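Gripper notebook — hand-held pair, pad comparison
May, started 9:40

Todor wants a recommendation on pads before we order the next lot, so this entry is the pad comparison and whatever else came up along the way. Ute did the morning with me, Amra took over after lunch. Despina's notes from the Cusis trials are in the shared folder and I have not repeated them here.

Setup

Two hand-held grippers, one per hand, same linkage on both. Finger play checked on each before starting. The left one had a little more side play at the tip than the right. Tightened the screws on the linkage arms and it went down but did not go away. Marius thinks it is the bushing. I will swap left and right next session and see whether the play follows the tool or the operator.

Pads compared:
Ribbed blue, the ones fitted now.
Smooth gray, from Brolside, cut to the same length.
Foam-backed, the Drakar sample. We only have enough for one gripper.

The task is pick, hold upright, pass over the edge of a box lid, put back. Small household items only, nothing over the weight of a full cup. Three tries per item per pad, and we note slips, rotations and anything that had to be regrasped. A rotation is when the item stays in the fingers but turns so far that you could not place it the way you picked it up. We argued over how far is too far. Settled on a quarter turn.

Smooth gray

Did these first to get them out of the way. Fine on flat-sided things. On anything round they need more squeeze than I like, and with more squeeze the fingers start to toe in at the tip. The walnut shot out on the second try and went under the table. Ute had the same trouble with it, so it isn't my grip. Regrasps on almost every curved item. They do wipe clean quickly, and they leave no marks on soft plastic.

One thing for Despina: the adhesive on the gray pads creeps. By the end of the set the lower edge of the right pad had moved down far enough to see bare finger above it. If we use these again they need a mechanical stop at the bottom or a different tape.

Foam-backed

Only on the right gripper, so single-hand items only. Very good first contact. The foam takes up the shape before the force builds and you can feel it coming through the handle. Trouble is the hold. With a light item it is fine, with the heavier ones the pad shears and the item sags toward the palm side. Amra noticed it comes back when you set the item down, so the placement ends up off from where you thought you were aiming. For a person that is easy to correct by eye. For replay on the arm it would be a constant nuisance.

The foam also took a set on one side. We left it clamped over lunch by mistake, which was my doing, and the dent was still there at 2:00. Put the pad in a bag with a label for Todor.

Ribbed blue

Back to the pads we started with. Afternoon session was done on soft ground, with the box lid on a bedsheet over a mattress, as Amra wanted a surface that gives. On the bench the fingertips can touch down and you use the table as a stop without meaning to. On the bed there is nothing to push against, so you see what the pad is doing by itself.

Eight items in the lid. The curled clips are the hard ones. They are springy, there is no flat face anywhere on them, and if you take one by the wrong part of the curve it rolls out as soon as you lift.
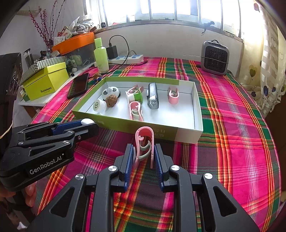 The ribs help most when they run across the direction the item wants to roll. Taken upright between the ribs, a clip stays put. Taken lying down, it turns, and the ribs only slow it. So some of what we have been calling a pad problem is an approach problem, and I'd like the operator sheet to say which way to come in on curved items before we spend money on anything.

The walnut held every time with the blue pads. The white container also held, though Amra had one rotation with it that we scored and then argued over. Left it in as a rotation.

Passing between left and right works better than I expected with ribbed on ribbed. The trick is to let the receiving side close fully and wait a beat before opening the giving side. If both move together the item twists. Marius asked whether the twist shows up in the recorded finger widths. Have not looked yet.

View from the tool

The camera sees both fingertips all the way through the close, good. It loses the contact patch when a tall item is held low in the pads. The window behind the bed was bright and I expected trouble with exposure, so someone should check the afternoon recordings for it before we do another set in that room. Ute suggested turning the setup so the window is to the side.

For Todor

Stay with ribbed blue. Ask Todorova if they can do the same rib in a softer grade, which might get us part of the foam's first contact without the shear. Drop smooth gray. Keep the Drakar foam for fragile items only, and ask for a thinner backing.

To do

Swap left and right, repeat the play check (me).
Finger widths during handover (Marius).
Exposure check on the afternoon set (Ute).
Operator sheet, curved items, approach direction — draft to Despina by the end of May.
Order 2 spare sets of screws for the linkage. The left one is starting to look chewed.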